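The Juice Problem
Jul 28, 2025

I judged the student showcase at the Flurna robotics club in April, and I keep thinking about how much of the applause went to a drink. The team had 10 students, a humanoid named Boma and one task: hold a cup under a juice spout and don't wreck anything. Parents cheered as if it had landed a plane.

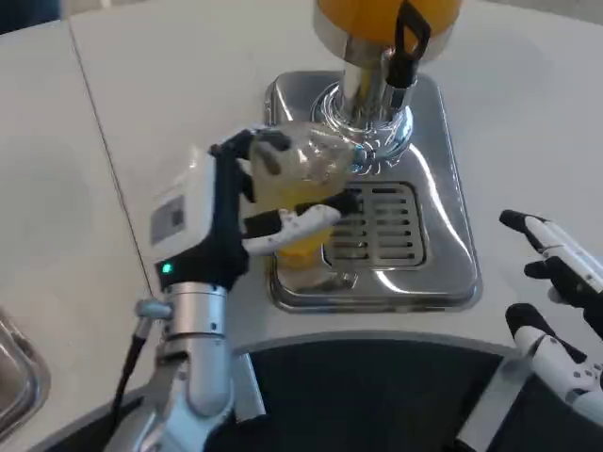
I don't blame the kids, who work hard. My complaint is with the way we grade them. The rubric gave 6 points for a finished pour and 2 for the written log, so guess which one got written the night before. I asked what would happen if somebody swapped the glass for a taller one. Long silence. Then a student told me they'd "probably retrain it," and the next team was called up.

A club that spends $2,000 of fundraising money on one demo ought to come out knowing why the demo fails. I'd take a team with nine bad pours and a clear account of each over a team with one good pour and a shrug.
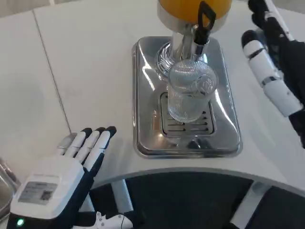

Sigrún Hauksdóttir wrote to me that I have it backward: the pour is what gets a shy ninth grader to show up on a Saturday morning in the first place, and the log can wait a year. Maybe. I've heard "it can wait" about the log for as long as I've been judging, and I still haven't read a good one.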